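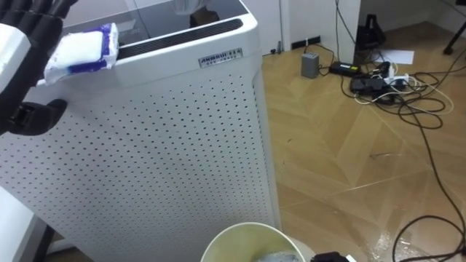
## Spring-clean your air purifier in 20 minutes

I love this job. It takes hardly any time, it costs next to nothing, and the first time you wipe a year of fluff off a glossy white cabinet you'll want to do every appliance in the house!

These steps suit the tall floor-standing type, with a vent in the top and rows of small holes in the panels. Check your own manual before you take anything off, as filter doors differ a lot from one make to the next.

### What you need

- a soft pack of tissues or unscented wipes
- two microfiber cloths
- a vacuum with a soft brush head
- a dry paintbrush, an inch wide or so
- a small bin

### 1. Unplug it and give it room

Switch off, pull the plug, and wait for the fan to stop. Then bring the purifier out from the wall so you can walk all the way round it. Set the bin right at its foot (you'll be dropping fluff in there constantly).

### 2. Start at the top

Run the paintbrush along the vent slats, following their length, with the vacuum nozzle in your other hand to catch what lifts. Go slowly! The back slats always hold the most. Don't spray anything into the vent, ever.

For a glass top, wring a cloth out until it's barely damp, wipe once, and buff straight away with the dry one. Dark glass shows every streak, so turn the cloth often.

### 3. The little holes

Soft brush head, low suction, straight down the panel in strips. Do the sides as well as the front. If lint is stuck in a hole, twist the corner of a tissue to a point and tease it out. I used to go at them with a toothpick and only pushed the stuff further in.

### 4. Filter

Open the filter door the way the manual shows. A washable pre-filter can be vacuumed or rinsed, then has to dry completely, overnight if you can stand to wait. HEPA filters generally don't get washed; if yours is gray right through, order a new one. I write the date on the frame in pencil, and mine currently says 21st April.

### 5. Put it back

Close up, wipe the cabinet, and leave a good gap behind it, at least 6 inches unless your manual asks for more. Plug in, run it on high for 20 minutes, and keep the top clear while it's going: no mail, no mugs, no tissue packs on the vent.

Guangming Tang wrote in from Flornville to say a clean sock over the hand works beautifully on rounded corners. I tried it, and it's great!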